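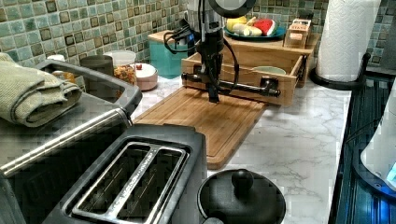

Kitchen swap morning at Murkovard Hall

The next kitchen swap is on 07/10/2025 in the main room at Murkovard Hall. Bring anything from your cupboards that is clean and in working order, and take home something you will use. Last time 424 items changed hands, mostly pans, baking tins and mugs. Entry is free for members of the Randura scheme and costs 90p for everyone else.

Please drop things off at the side door on Nordin Lane before the hall opens. Small electrical goods need to be tested, so hand those in at the desk. We can't take knives, gas appliances or non-stick pans with a worn coating. There is a limit of 5 large items per household.

Chopping boards go quickly. If you are giving one away, scrub it with hot water and salt and let it dry standing up. A thin coat of food-safe oil will help if the wood looks dull.
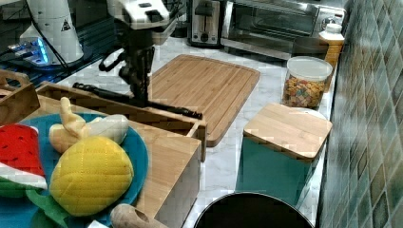 A cutting board and a two-slot toaster on a marble worktop.

Anything left over will go to the Jesum reuse shop, which has room for 100 boxes this autumn. Parking is limited, so please walk if you can. Tea will be served in the back room until we close.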